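Chapter 2
A Morning at the Open Day

If you have never stood in a crowd and watched a machine make lunch, I can warmly recommend it. One October, my students and I drove out to Flosgate, where a small firm called Ondau was holding its open day, and we got there far too early – the coffee was not even ready. There were 21 of us, counting the bus driver, who asked more questions than anyone.

Our host was Snædís Lauritsen, a patient engineer with a great fondness for sandwiches. She had chosen one as her demonstration because everybody in the room already knew how to make it. Bread, ham, lettuce: what could be hard about that? Well, quite a lot, as you will find in the pages ahead. A lettuce leaf bends and crumples, and no two are shaped alike. Hold it too hard and it bruises; hold it too loosely and it slides away.
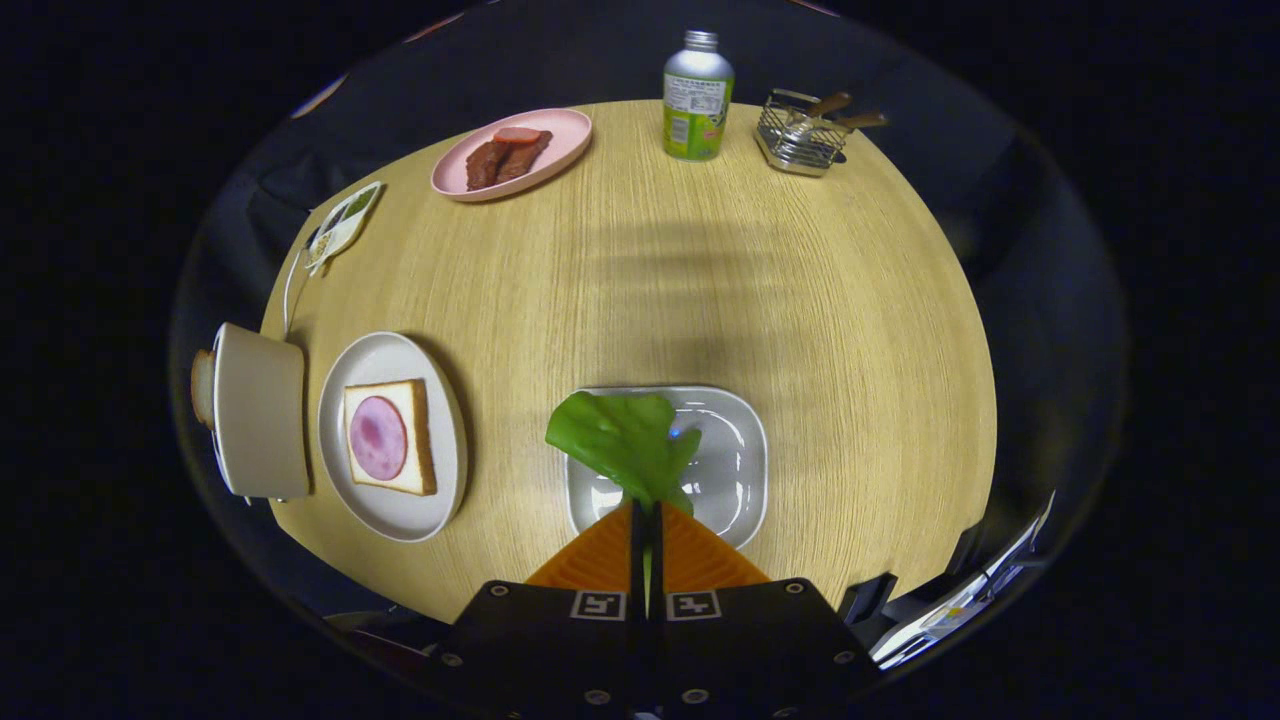
2.1 What to Watch For

Before we go any further, I would like you to try a little watching of your own. Pick up a leaf of lettuce by its stem, carry it over a slice of bread, and lay it down as slowly as you can bear. Notice when your fingers tighten and when they let go. Write down each small step, even the ones that seem silly – we will come back to your list in Section 2.2, when we talk about grip.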